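Plorton Hand Tracking and Planning Software
Interim report to Cosgrove
14 Oct 2021

Period covered

This report covers the work done since the March review. It deals with the software only: tracking the grippers, cleaning up the recordings, training and running the controller, and the tools we use to check all three. Spending is reported separately on the usual form.

Where we stand

Of the five work items agreed in March, three are finished, one is running late and one has been changed with Cosgrove's agreement. The tracking code is stable and has been in daily use. The recording checker is finished. The new data format is finished and all the older sessions have been converted to it. The planner is late. The item on automatic room mapping has been cut back to a simpler version, described further down.

We now hold 376 usable demonstrations. The target for this stage was lower, but a good share of them are short, and we would not want the total to be read as a sign that collection is complete. Two-handed tasks are still thin compared with one-handed ones.

Tracking

Each hand-held gripper carries a cube of printed square markers. The software finds the markers in the head camera's picture, works out the position of each cube, and from that gets the position of the fingertips. When one face of a cube is turned away the others normally give enough to go on.

At the March review we reported jumps in the tracked position when a cube turned so that a different face became the main one. The cause was a small error in how the faces were placed relative to one another. The printed faces were never stuck on perfectly square, and the code assumed they were. We now measure each cube once, by turning it slowly in front of the camera, and store the result under that cube's number. The jumps have gone down a great deal. What is left shows up mainly when only one face is in view and it is nearly edge on.

Glossy floors caused a second problem. Reflections of ceiling lights were sometimes picked up as marker corners, and on one set of recordings the tracker placed a cube well below floor level for several pictures in a row. The detector now throws out any corner whose marker does not read as a known number, and the filter behind it refuses a position that would need the hand to move faster than a person can. Both checks can be switched off from the settings file, which has been useful when looking for faults. 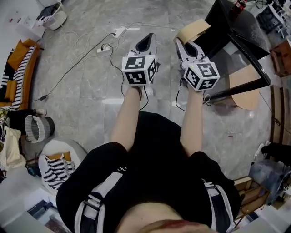 Head camera view with both marker cubes visible and the right gripper's fingers against a piece of cardboard on the glass-topped table.

Glass remains a difficulty. Where there is a glass top, the floor and anything under the table show through it, and the part of the software that guesses surface height tends to settle on the floor. For a person holding the gripper this makes no difference. For the planner it matters a good deal, as it will plan a path straight through the table. For the present we enter the table height by hand for any session that has glass in it. This takes a minute or two and is easy to forget, so the checker now asks for it before a session can be closed.

Recording checker

The checker, which we call Trandico in the code and will probably go on calling that, runs over every recording the evening it is made. It looks for lost tracking, gaps in the time stamps, the two hands drifting out of step with each other, and finger opening values that do not change when they should. Each recording comes out as pass, fail or look again.

The look-again pile was far too large at first. Most of it came from a rule that flagged any stretch where a cube was hidden for more than 12 pictures. In two-handed work one hand often passes in front of the other, and a gap of that length can be filled in safely if the hand is moving slowly. The rule now takes speed into account. The pile is small enough for one person to clear the next morning.

We also found a fault of our own making. The two hands were being written to separate files, each with its own clock, and the clocks were matched only at the start. Over a long session they moved apart by roughly 50 milliseconds. That is enough to spoil a demonstration in which one hand holds and the other pulls. Everything is now written against a single clock. Older two-handed recordings have been corrected where the drift could be worked out and withdrawn where it could not. Withdrawn recordings are not in the total given above.

Planning and control

The planner takes the fingertip paths from the demonstrations and turns them into arm movements. It is behind the March timetable. The main reason is reach. A person leans, shifts a foot and turns at the waist without thinking about it, and the arms on the Nollwood bench are fixed at the base. Many good demonstrations include at least one moment that the bench arms cannot follow.

We tried three ways round this. Scaling the movement down was quick to write but put the fingers in the wrong place at contact, so it was dropped. Cutting out the parts that could not be reached left gaps the controller handled badly. The version we are keeping moves the whole path to a better starting place relative to the arms and then checks reach along its length. Paths that still fail are kept for training the vision part and left out of the movement part.

The controller itself now runs at a steady rate on the bench computer. It used to stall when the vision step ran late. Vision and control have been put in separate processes, and if no new result arrives in time the controller slows the arms to a stop and waits. Restarting after such a stop is still manual.

Bench trials so far have been limited to 4 tasks: lifting a flat piece of card from the edge of a table, moving a can, opening a box flap and folding a cloth once. Card and can go well enough for us to leave them running with someone nearby. The box flap is mixed. The cloth fold fails more often than it succeeds, usually at the first grasp, when the fingers close a little above the cloth. We think this is the same height error described under Tracking, in a milder form, but have not yet proved it.

Room mapping

The original plan was for the software to build a map of each room from the head camera. In homes and furnished rooms there is a lot on the floor and on the shelves, and building a full map took longer than making the recordings. As agreed, we now map only the working surface and a margin round it. Anything outside that is treated as space the arms may not enter. This is cautious, and it rules out some movements that would be perfectly safe, but it is good enough for the bench.

Tools

The playback tool now shows the head camera picture, both hand paths and the finger opening side by side, with a single slider. It can jump to the next point the checker has marked. Loading a long session is slow the first time it is opened. A log of every change to the cube measurements is kept with the data, so that a recording can be processed again with the values that were in force when it was made.

Documentation is behind. The data format is written up in full. The planner has notes only, and these need turning into something another team could use.

Problems and risks

The planner delay is the main risk to the timetable. If the reach work takes longer than expected, we would ask to move the final two-handed bench trial back and bring the documentation forward in its place.

Marker print quality varies between batches. A poor batch shows as more lost tracking in poor light, and we do not always notice until the evening check. A short print test has been added to the set-up list.

Next period

Finish the reach check and run it over the whole set of demonstrations.

Settle whether the cloth failures come from the height error.

Replace the hand-entered table height for glass with a reading taken by touching the gripper to each corner of the surface. The code for this is written and has not been tested.

Collect more two-handed demonstrations, mainly of tasks where one hand holds and the other moves.

Make restarting after a controller stop automatic, with a button press to confirm.

Write up the planner.

No change to the agreed budget is requested for this work. We would like a decision on the order of the bench trial and the documentation before the next period begins.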